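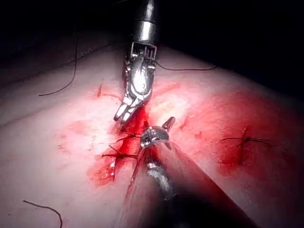 Dear all, and thank you Thongchai for asking, as I do love talking about stitching practice! I began in August on banana skins, three a night, and my knots were dreadful. A pale pink pad with a slanting cut through the middle, like this one, is much kinder to a beginner, and you can see where the two sides ought to meet.

> Thongchai Noiphan wrote:
> Is the Biltwood evening course too hard for someone
> who has only ever sewn on buttons?

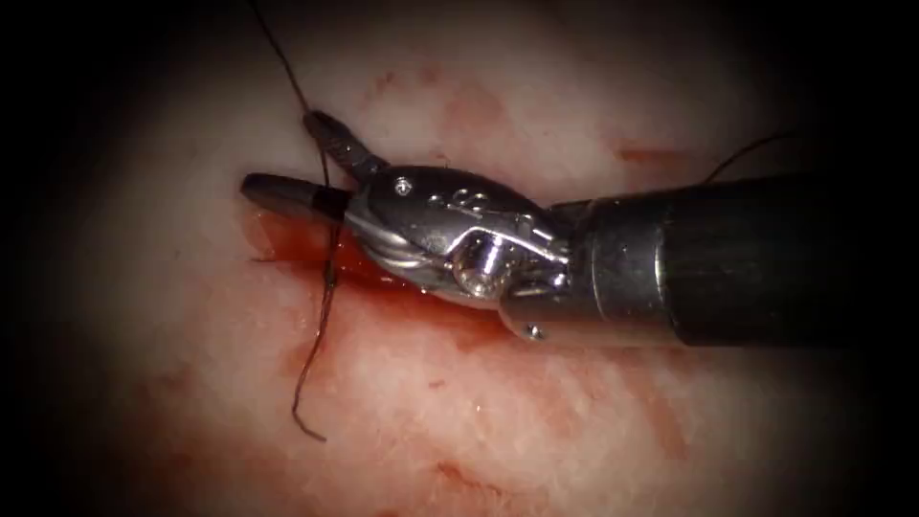 Not a bit, my dear. Go slowly, keep your stitches evenly spaced and don't pull too tight (I always did). We practise for up to 5 weeks before the first test, and there's usually tea. Do bring your reading glasses, and a cushion for those stools.

Warmest wishes to everyone at Somboon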